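How to Set Up a Once-a-Day Fan Poll for Actors

By Remo Lehner, 13 January 2017 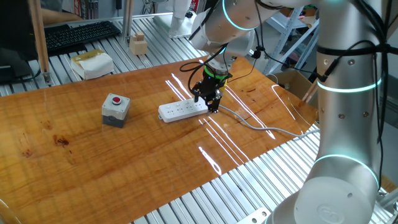 Robot arm with a two-finger gripper over a white power strip.

These steps cover a head-to-head actor poll in the Flevier poll plugin, version 4. They assume the plugin is installed and you have an editor login.

1. Create the poll
Open Polls, then New. Type the question in the Title field. Keep it short; the mobile layout cuts long titles after two lines. Choose Single Choice as the type.

2. Add the actors
Enter one name per line. Use the spelling from the film credits. Flevier accepts up to 14 names, but anything over 6 should go in a bracket instead.

Turn on Shuffle Order. The first name in a fixed list tends to pick up extra votes.

3. Set the vote limit
Under Limits, select One Vote Per Period and enter the period in hours. For a poll that runs one week with no repeat votes, enter 168. For daily voting, use the Daily preset, which resets at midnight server time — check the time zone under Settings first.

Choose Account as the check method if your site has logins. Cookie is the fallback. It is easy to get around, and a busy fan forum will find that out on the first evening.

4. Hide the running totals
Set Show Results to After Vote. If the poll feeds an awards page, such as the Skovden Readers' List, set it to After Close.

5. Set up comments
Comments load below the result bars. Turn on Hold Links. Names with accents (Nägeli, for instance) used to break the comment search; this was fixed in the August update.

6. Test
Log out, vote, reload and vote again. The second vote should return the message "You have already voted." If it does not, clear the page cache and repeat.

Sites on the Drernum theme also need the wide sidebar switched off — the result bars overlap it.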